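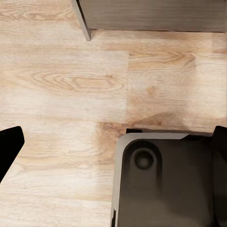 Golton Cell Simulation: Progress Report to Kernow, Second Period

Prepared by Mamta Sengar, with sections from Tarun Sandhu and Colm Lynch

1. Status

Work in this period covered the setup of the gripper and wrist camera in the simulated cell, and the correction of two faults carried over from the first report. The cell model now loads and runs without manual edits. Block pickup trials started in November. The contact settings remain open and are discussed in section 4.

2. Gripper model

The first gripper model had its finger origins placed at the fingertips. When the opening width was changed, the collision shapes moved and the visible shapes lagged by one step. Tarun Sandhu rebuilt the finger joints with the origins at the slide rail and tied both fingers to a single drive value. The two sets of shapes now stay together over the full stroke.

The housing was replaced with a simpler collision shape. The visible housing keeps its rounded corners and bolt recess. Physics contact uses a plain box with a 2 mm margin. This cut the load on the contact solver, and no false contacts between housing and work surface have been logged since the change.

3. Wrist camera

The camera is fixed to the gripper and looks down at the work surface. Its mounting angle was set again after the housing change. Shivam Chaturvedi wrote a start-up check that moves the arm to a reference pose, renders one view and compares the finger edges with stored positions. If either finger is more than 3 pixels out, the run stops and the mounting transform has to be loaded again.

The check failed twice during the period. Both failures came from an old configuration file on the Fasamport machine. That file has been deleted and the path locked.

The wood textures on the surface and the block look soft at close range. Higher-resolution versions were tried and rendering slowed enough to delay the control loop. The present textures will stay until the rendering node is upgraded.

4. Pickup trials

The test sequence is approach, close, lift, hold and release, using one wooden block on the oak-textured surface. A total of 127 trials were run. The first 27 were used to tune the closing speed and are excluded from the results. Of the remaining 100, all completed the approach. The failures occurred during lift, when the block rotated between the fingers. Colm Lynch traced this to the friction value at the finger pads, which had been copied from the Kandpal cell and does not suit these fingers. A new value is under test. Failure counts will be reported once the setting is fixed, as the current numbers mix two versions of the pad material.

5. Routine upkeep

The joint limits, drive gains and camera transform are now exported at the end of each working session and compared with the reference set. Differences go to Gaurav Negi, who approves or reverts them before the next run. Log files are moved off the simulation machine when the disk alarm trips; an automatic job for this is written but has not been switched on.

6. Next period

Fix the pad friction value and repeat the 100 trials.
Add a second block size.
Switch on the log transfer job.
Upgrade the rendering node, subject to delivery.

No change to the budget is requested. The rendering node was included in the original equipment line, and the order is with purchasing.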